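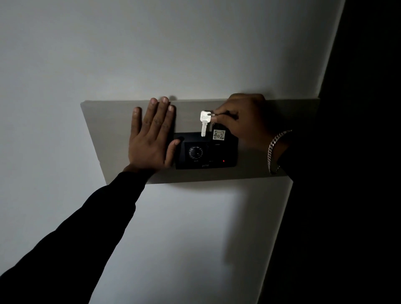 Community Help > Family and Home > Babies and New Parents

Switching from a bottle at bedtime, and how do I handle two caregivers who do it differently?

Posted by marigold_porch

Hello everyone, I've been reading this board since before my daughter was born and it has gotten me through more than one long night, so thank you for that first of all. I finally have something of my own to ask and I'm afraid it's going to take me a few paragraphs.

My daughter turned one in September. She eats well, she's a happy little thing, and she drinks from a straw cup all day long with no fuss whatsoever. Bedtime is the trouble. She has had a bottle right before sleep for as long as I can remember, and at her last checkup the nurse practitioner told us it was time to start moving away from it, mainly for her teeth, and to have it finished within the next few months if we could. She was very kind about it and didn't make me feel bad, but she had a full waiting room and I didn't get to ask half of what I wanted to.

My husband works late four nights out of the week, so on those nights it's me, and on the other nights it's his mother, who moved in with us to help and who I love dearly. My mother-in-law's way is to rock her in the chair with the bottle until she is sound asleep and then lay her down. My way has been bottle, then book, then crib while she's drowsy. I didn't think it mattered much until we tried to take the bottle out, and now I have a child who cries for the chair with me and cries for the book with Grandma! We tried stopping all at once over a long weekend at my sister's in Bassey and it was miserable for the whole house, so we gave in on the second night.

So what I'd like to know is whether to go slowly or try all at once again, whether I should be swapping in a cup of milk or skipping the milk entirely, and how on earth you bring up the routine with a grandmother who raised four children perfectly well her own way. I bought one of the Dusberg cups with the soft spout thinking it would be a good in-between and she just throws it.

Thank you for reading all of this. Any experience is welcome, even if it's only to tell me that yours was still at it at fifteen months too.

Zinash Mersha

Hi marigold, and congratulations on the birthday. I've got three, and every one of them gave up the bottle differently, so please take what I say as one mother's story and check anything about her milk or her weight with your own office. Most offices have a nurse line you can call for exactly the leftover questions you mentioned, and in my experience they would much rather you called than stewed over it.

I would go slowly, given how the weekend went. A strange bedroom and a new rule on the same night is a lot for a one-year-old, so I wouldn't count that as a failure at all. With my middle one, who was the most attached, we did it in stages. First we moved the bottle earlier. It used to be the very last thing, and we made it the first thing, out in the kitchen with the lights on, and then came the bath and brushing her teeth and the book. We stayed there for more than a week and didn't touch anything else. She grumbled for a night or two and then she was fine, and all of a sudden the bottle wasn't what was putting her to sleep anymore. That was really the hard part done, though I didn't know it yet.

Then we made it smaller. I took out an ounce every few nights, and when she was down to 2 ounces I offered it in her regular daytime cup, the one she already liked. I'd put the Dusberg away for now if she's throwing it. She already knows how to use a straw, and a spout would only be one more new thing for her to have feelings about. If she doesn't want the milk from a cup at that hour, you may find she makes it up at breakfast and supper, but that's a good one for the nurse line, because they know how she's growing and I don't.

Whatever she drinks in the evening, do the brushing after it. Water is fine afterward if she's thirsty. I kept a little cup of it by the rocking chair and it turned out that having something to hold was half of what she wanted.

Now, your mother-in-law. I had my own mother with us for 9 months after my youngest was born, and I can tell you that the conversation went badly when I had it at bedtime and well when I had it over coffee. What worked was telling her what the nurse had said and then asking which parts of the evening she'd like to keep. My mother wanted the rocking and the singing, and once she knew those were hers she was happy to let go of the bottle. So we agreed on one order for everybody: milk in the kitchen, bath, teeth, one book, two songs in the chair, and then down in the crib. She sang hymns and I sang whatever was on the radio, and the baby didn't mind one bit. It doesn't have to be the same person doing it the same way, it only has to come in the same order — at least that was true for mine.

We wrote it on an index card and taped it inside the nursery closet. My husband laughed at me, but he was the one who used it the most.

One last thing, and then I'll let you go. Pick a stretch with no travel in it and no teeth coming through, if you can manage that. We started ours once and gave it up when she came down with a cold, and started over two weeks later and no harm was done. You sound like you're doing a lovely job. Please come back and let us know how she gets on!

bluegate_dad

We did cold turkey. Packed up all the bottles and took them over to my cousin. Three bad nights and then it was over. I know that's not what everybody wants to hear but dragging it out would have been worse with our son, he does not do "a little bit" of anything.

Biggest tip is get the bottles out of the house so nobody caves at two in the morning. I say that as the one who would have caved.

Can't help you on the grandma thing, ours live in another state.

tillie_in_stonell

I'm a grandmother, so I thought I might speak up for the other side of the rocking chair, if you all don't mind. I look after my grandson here in Stonell while my daughter works evenings, and we went through very nearly the same thing last winter.

When my daughter first told me that he wasn't to have his bottle going down anymore, I'll admit my feelings were hurt. I'd put four of my own to bed that way, and what I heard was that I had done it wrong. She hadn't said any such thing, of course. What helped me was going along to his next checkup and hearing it from the doctor, and being able to ask my own questions. He explained about the milk sitting on the teeth overnight, and that the advice has changed a good deal since my children were small, and I came home feeling a great deal better about it. If your mother-in-law is able to come to an appointment with you, do ask her. I think she might be pleased to be asked.

I agree with Zinash about keeping everything in the same order. Our grandson has a stuffed rabbit that comes out only at bedtime, and it gave him something to look forward to after his milk was finished. We also had a family class at the Darnura center that covered sleep and feeding, and the young woman who taught it told us to expect a few steps backward after any trip or illness. She was right about that! He went back to asking for his bottle after the holidays, and we gave him a hug and his rabbit and carried on, and in less than a week he had forgotten it again.

I don't hold with leaving them to cry, myself, but I know families differ and I wouldn't tell anyone else what to do. I used to sit by the crib with my hand on his back and move my chair a little closer to the door every few nights. It took a while. My knees didn't care for it.

Wishing you and your little girl some good sleep.

marigold_porch

Oh, thank you all so much, I read these out loud to my husband at supper. We're going to move the bottle to the kitchen first and leave the rest alone until after we've had company on 24th December, and I've already asked my mother-in-law to come along to the next appointment. She said yes before I'd finished the sentence. She also informed me that the songs are hers, so I suppose I'll be doing the bath.

bluegate_dad, I may still send the bottles to my sister once we get to the end, because I know myself too. Tillie, thank you especially for telling me how it felt from your side, I hadn't thought of it that way and I'm glad I heard it before I said anything clumsy. The Dusberg cup has gone in with the tub toys and she adores it there.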